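Two nights in the dunes with Dradeo: was it worth it?

16 January 2026

I'd wanted to sleep in a desert for years, and every time I got close to booking something I talked myself out of it. Too hot, too far, too many hours on a bus. Then last September a cheap flight to Morocco came up, my other half said yes before I'd finished the sentence, and that was that! We booked the two-night dune trip with Dradeo, staying at the Ait Brahim camp, and I've been meaning to write it up ever since.

The price first, as it's what everyone asks me. We paid 545 euros for the pair of us, which covered the transfer from town, both nights in the camp, all meals, a camel ride and a sandboarding session. Drinks were extra, and so was the quad biking, which we skipped (I can barely manage a shopping trolley). It's not the cheapest going. We met people at the camp who'd turned up on their own and haggled, and they'd paid a fair bit less, but they'd also spent an afternoon sitting on their rucksacks waiting for a lift. 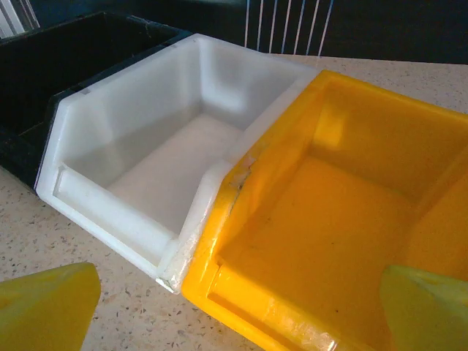 Pick-up was late, and I'd knock a mark off for that, mainly because the phone number on the voucher rang and rang. Once the jeep came, though, all was forgiven. The last stretch is off the road completely and you bounce over the stones with the dunes getting bigger and oranger in front of you. I hit my head on the roof twice and laughed both times.

The camp is called a luxury camp on the website and I'd take that with a pinch of salt. Our tent had a proper bed, thick blankets, a rug and a little bathroom with a flushing loo. The shower was a dribble in the evening and perfectly good in the morning, so wash early. There's a charging point by the bed but the power goes off at night, and it goes off without warning, so have your torch somewhere you can find it. Mine was in the bottom of my bag, naturally.

Now, the camels. I'd pictured something dreamy and what I got was sore thighs — wear long, soft trousers, whatever the heat is doing. The ride out for sunset was just the right length. The one back the next morning was longer than I needed, and I got off and walked the last bit, which the guide didn't mind at all. He said half the group usually does the same.

Sandboarding was the surprise of the whole trip. The boards were old and a bit scratched, and the wax had to be begged for, but my word, what fun! Climbing back up is the hard part, two steps up and one step down, with sand pouring into your socks. I managed four goes and was finished. A lady of 58 from the next tent did far more than me and was still going when we went in for mint tea.

I wore my Kestier desert boots for all of this and they were a mixed bag. Great on the stony ground, hopeless on the dunes, where they filled up within minutes. Everyone sensible was barefoot or in thick socks. I wouldn't buy boots specially for this trip.

Food was plain and there was loads of it: tagine, bread, oranges with cinnamon. Breakfast was the weak spot, with weak coffee as well. The drumming round the fire went on a touch late for me, but afterwards they put all the lamps out and I've never seen so many stars. I lay on the sand until I got too cold to stay there. 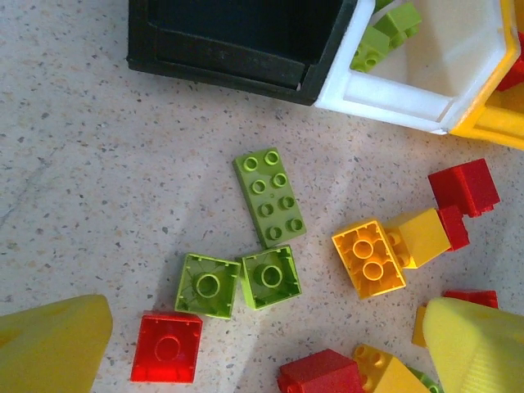 Rudine left a comment under my earlier post to say one night is plenty, and that the second day drags unless you pay for the quads: "We did the same camp and by lunchtime we were playing cards in the tent. Lovely staff, but I'd have been happy going back to town after breakfast."

I do see that. The middle of the day is long and hot and there's very little shade outside the tents. I had a book and a nap and was quite content, but if you get fidgety, book the single night and put the money towards something else.

Would I go with Dradeo again? Yes, with a couple of grumbles. I'd ask for a tent at the far end, away from the kitchen, and I'd get a second phone number off them before setting out. Four out of five from me, and the lost mark is for the pick-up. My other half says four and a half, but he slept through the drumming.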